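Accueil | Carnet | Plans | Archives | Contact

Carnet d'atelier — 09/09/2018
Chantier Lalis, wagon-lit transformé en chambres d'hôtes

Repris la voiture ce matin par le côté couloir. Les cloisons des compartiments 1 à 4 sont montées et vissées, il reste à poser les couvre-joints. Le compartiment 5 attend toujours sa porte : le dormant d'origine est voilé de 7 mm en tête, et je ne veux pas forcer dessus. J'ai essayé une cale en hêtre, ça rattrape presque tout mais la serrure ne tombe plus en face de sa gâche. À revoir avec Sandrine Leblanc, c'est elle qui a les relevés de la caisse avant dépose.

Plancher. Les panneaux Plotwood sont arrivés, un de moins que prévu sur le bon de livraison. J'ai appelé, ils complètent avec la prochaine tournée. En attendant je commence par le bout sanitaires. Lambourdes à 40 cm d'entraxe, bande résiliente dessous, vis tous les 15 cm en rive. Au droit du bogie côté nord il y a une trappe de visite qu'il faut garder accessible, donc coupe propre et cadre rapporté. Ne pas coller cette partie.

Isolation sous toiture : 70 mm de laine de bois entre les courbes, impossible de mettre plus sans perdre la moulure du plafond. Le bureau d'études aurait préféré 100. Renaud pense qu'on peut compenser avec un pare-vapeur mieux soigné et une ventilation un peu plus forte dans les couchettes hautes. Je n'y crois qu'à moitié, la condensation se fera sur les cadres de fenêtre en laiton de toute façon. Prévoir une petite rigole et un trou d'évacuation, comme sur l'ancien montage.

Couchettes. Le mécanisme de relevage du lit haut marche bien dans le 2 et le 3. Dans le 4 il accroche en fin de course, côté fenêtre. Démonté le bras, nettoyé l'axe, regraissé, remonté : pareil. Je soupçonne la platine, qui a été ressoudée un jour par quelqu'un de pressé. À déposer et à comparer avec celle du 3. Matelas : la largeur utile est de 68 cm une fois la tringle posée, il faut donc du sur-mesure, et le fournisseur demande les cotes définitives avant de chiffrer.

Électricité. Coffret Grukum posé dans l'ancien placard du conducteur. Départs repérés, étiquettes à refaire au propre. J'ai gardé les liseuses d'origine, recâblées en 12 V avec des ampoules à LED ambrées. La lumière est bonne pour lire, un peu faible pour trouver ses chaussures. Sandrine voudrait une veilleuse au ras du sol dans le couloir, ce qui veut dire une gaine de plus avant de fermer le plancher — donc décision cette semaine.

Peinture : le numéro de caisse 3671 sera repris au pochoir sur les deux flancs, même emplacement que sur les photos anciennes. Le vert n'est pas encore arrêté. Trois essais sur la porte d'extrémité, le plus sombre vieillit mieux mais chauffera davantage en plein soleil.

Reste à faire avant octobre :
- porte du 5
- platine de relevage du 4
- gaine couloir
- évacuation des cadres de fenêtre
- marchepied côté quai, pas commencé

La commission de sécurité passe en octobre, il faut que le couloir soit entièrement dégagé et les extincteurs fixés. Vérifier aussi l'ouverture de la porte d'extrémité depuis l'intérieur, sans clé.

Contact | Plan du site | © Atelier Lalis, tous droits réservés | Haut de page

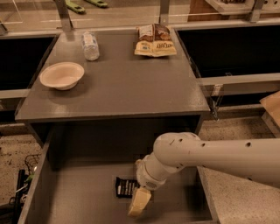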